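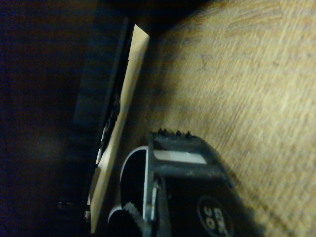 Written by the robotics editor, Elum Science Pages for Young Readers
11/3/25

How a robot learns a job from a person

A robot arm does not know what a shoe is. It does not know what a shelf is either. It has motors, a computer and usually one or more cameras, and at the start none of these are connected to any idea of a job. One way to give the robot a job is to write out every movement as a computer program. Another way is to show it.

Showing a robot is called teaching by demonstration. A person makes the robot do the job, and the computer records what happens.

Two ways to show

The first way is by hand. The person holds the arm and pushes it through the job. The motors are set so that they hold up the weight of the arm but do not fight the person. At each joint – a robot's elbow, for instance – a sensor measures the angle. The word for this is kinesthetic teaching. "Kinesthetic" has to do with the feeling of movement.

The second way is by remote control, or teleoperation. "Tele" comes from a Greek word for "far off," although the person may be sitting right next to the robot. The controller can be a joystick, a handle that is tracked in space, or a small copy of the arm. With the small copy, called the leader, the person bends a joint and the big arm, the follower, bends the same joint. One leader arm, the Ziro, has 7 joints and a trigger. Squeezing the trigger closes the gripper.

What gets recorded

Each demonstration is saved as an episode. An episode holds two kinds of information, and they have to line up in time.

The first kind is what the robot senses: camera pictures, joint angles and how far the gripper is open. A camera is often fixed near the wrist, so it travels with the gripper and gets a close view of whatever the gripper is near. Part of the gripper stays in the picture all the time.

The second kind is what the person told the robot to do at that same moment, such as "move left a little" or "close."

An episode that lasts 30 seconds, with 10 pictures saved every second, has 300 pictures from each camera. Every one of them is stored with its matching command.

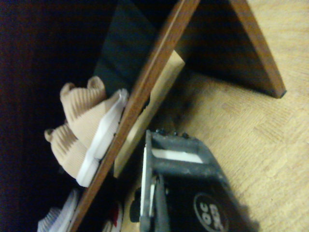 Why can't the robot learn from just one demonstration?
One demonstration shows only one starting position. If an object is moved or turned, the same movements may miss it, so the robot needs examples with many different starts.

From recording to learning

Playing back an episode is not learning. It repeats the old movements even if the object is somewhere new. To learn, the computer runs a training program that compares the pictures with the commands, over and over, and adjusts itself until its guesses are close to what the person did. The result is called a policy. A policy takes in a new picture and gives out a command.

In July the Lūse project finished a set of 313 episodes of a single job. Of these, 54 were set aside and not used for training. They were kept for checking the policy's guesses on pictures it had never been given before.

Mistakes in the recordings

A policy copies what it is given. If the person stops to think, the policy may learn to stop there too. If the person always comes in from the right, it may do badly from the left. Operators practice first, and some episodes are thrown out. Others, where the person slips and then fixes the problem, can be worth keeping – they show the robot how to recover.

Words to know

Demonstration: one example of a job, done by a person through the robot.
Episode: the saved record of one demonstration.
Gripper: the part at the end of the arm that takes hold of things.
Policy: the trained program that picks the next command.

Next in this series: Eno and the two-armed robot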